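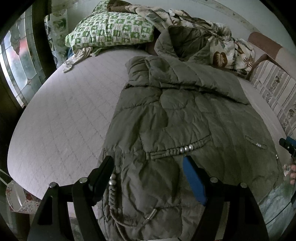

Poste chambre, préhenseur ouvert au-dessus de la veste matelassée olive, patin bleu près des trois perles de la poche.

Ticket 1222 — préhenseur manuel double doigt, cellule « textile souple », site Dukudbridge
Ouvert le 02/03/2026
Priorité : haute
État : résolu, sous surveillance
Matériel : poignée Skasska, doigts à biellettes, patins interchangeables, contrôleur Valente
Demandeur : atelier Dukudbridge
Suivi : support Sallumia

Symptôme signalé
Ouverture lue par le contrôleur ne correspond plus à l'ouverture réelle. Doigts ouverts en grand, le logiciel affiche « mi-course ». Fermeture à vide : la valeur ne revient pas à zéro. Sur tissu épais (vestes, couettes) l'épisode est rejeté presque à chaque fois, sur tissu fin ça passe une fois sur deux. L'autre préhenseur du même poste n'a rien.
Message au journal : ECART OUVERTURE HORS TOLERANCE, puis PERTE SYNCHRO.

Ce que l'atelier avait déjà fait avant d'ouvrir le ticket
- redémarrage contrôleur, deux fois
- rebranchement du câble côté poignée
- nettoyage des patins au chiffon sec
- changement de vêtement (pas d'effet)
Pas de recalibrage. Pas de relevé brut non plus, dommage, on aurait gagné du temps.

Note 1 — support
Demandé un relevé brut du codeur, doigts en butée ouverte puis en butée fermée. Reçu : 981 en ouvert, valeur attendue 1222. Fermé : 50, attendu zéro. Donc la course est mangée des deux côtés. C'est pas un simple décalage d'origine, sinon les deux valeurs auraient bougé dans le même sens. Soit mécanique, soit l'aimant du codeur qui glisse sur son axe.

Note 2 — support
Réponse à la question de l'atelier : non, ne pas forcer le zéro depuis le menu. Ça masque l'erreur en fermeture et ça l'aggrave en ouverture. Si c'est déja fait, recharger le fichier de réglages d'origine avant de continuer.

Note 3 — atelier
Fichier d'origine rechargé. Même valeurs. Jeu latéral senti à la main sur le doigt gauche, rien à droite. Léger claquement en fin de fermeture.

Note 4 — support
Le claquement va bien avec un pivot desserré. Faire dans l'ordre :
1. Couper l'alim du contrôleur, débrancher la poignée.
2. Poser la poignée à plat, doigts ouverts.
3. Passer sur chaque pivot des biellettes, clé à la main, sans serrer. Noter ceux qui tournent libre.
4. Déposer le pivot fautif, nettoyer le filet, dégraisser.
5. Frein filet moyen, une goutte. Pas le fort, on ne pourra plus démonter.
6. Resserrer jusqu'au contact puis revenir d'un poil. Le doigt doit retomber tout seul.
7. Regarder l'entretoise derrière le patin. Fendue = changer.
Laisser prendre une nuit avant de refaire des mesures.

Note 5 — atelier
Pivot bas du doigt gauche tournait libre. Les autres ok. Entretoise côté gauche marquée mais pas fendue, changée quand même, il y en avait au stock. Trouvé aussi du fil enroulé autour de l'axe, une bonne longueur, genre surpiqûre de couette. Sorti à la pince.

Note 6 — support
Le fil explique surement la butée fermée à 50. Et le pivot pour l'ouverture. Deux causes, un seul ticket, on laisse comme ça.
Question en retour : les cordons et les perles de la veste, vous les prenez directement avec les patins ? Le cordon torsadé de la poche et la tresse du bord gauche sont pile le genre de relief qui tire le doigt de travers. Pour la saisie, viser le matelassé plein, entre deux coutures, et garder les perles hors de la zone de pincement.

Note 7 — atelier
Oui on prenait par la poche, c'est ce que disait la consigne de tâche. Consigne modifiée : saisie sous le pli du haut, puis rabattre. Le cordon de serrage aussi on l'évite, il passe entre patin et biellette.

Note 8 — support
Calibrage à refaire après séchage du frein filet :
- contrôleur allumé, poignée au repos, rien entre les doigts
- menu Valente > codeur > apprentissage course
- ouvrir en butée, tenir, valider
- fermer en butée, tenir, valider
- recommencer 2 fois de suite, comparer
- sauver sous un nouveau nom, garder l'ancien fichier
Pendant la manip, le câble ne doit pas tirer sur la poignée. Sur un lit il finit vite coincé sous un pli de drap, et la poignée part de travers.

Note 9 — atelier
Fait. Ouvert 1222, fermé zéro, pareil au deuxième passage. Plus de claquement. PERTE SYNCHRO revenue une fois, connecteur mal enfoncé côté contrôleur, rebranché. Rien depuis.

Note 10 — support
Essai sur la même veste : jusqu'à 50 saisies d'affilée, puis nouveau relevé brut, et l'envoyer ici. Si l'ouverture redescend, arrêter et rappeler, ne pas resserrer au jugé.

Note 11 — atelier
Série terminée, relevé inchangé en butée ouverte et fermée. Patins propres, pas de fil.

Pièces sorties du stock
entretoise de patin, côté gauche — frein filet moyen (flacon entamé)

A faire
- ajouter le contrôle des pivots à la fiche de début de journée, poste chambre et poste salon
- inspection de l'axe aprés chaque série sur matelassé, pince fine dans la caisse
- fiche de tâche « plier veste » : la version avec saisie par la poche est à retirer du serveur Sallumia
- prochain contrôle complet de la poignée : juin, sauf alerte avant
- commander des entretoises, reste plus grand chose

Ticket gardé en surveillance jusqu'au prochain lot de vestes. Si le message revient, répondre ici avec le relevé brut, ne pas rouvrir un nouveau numéro.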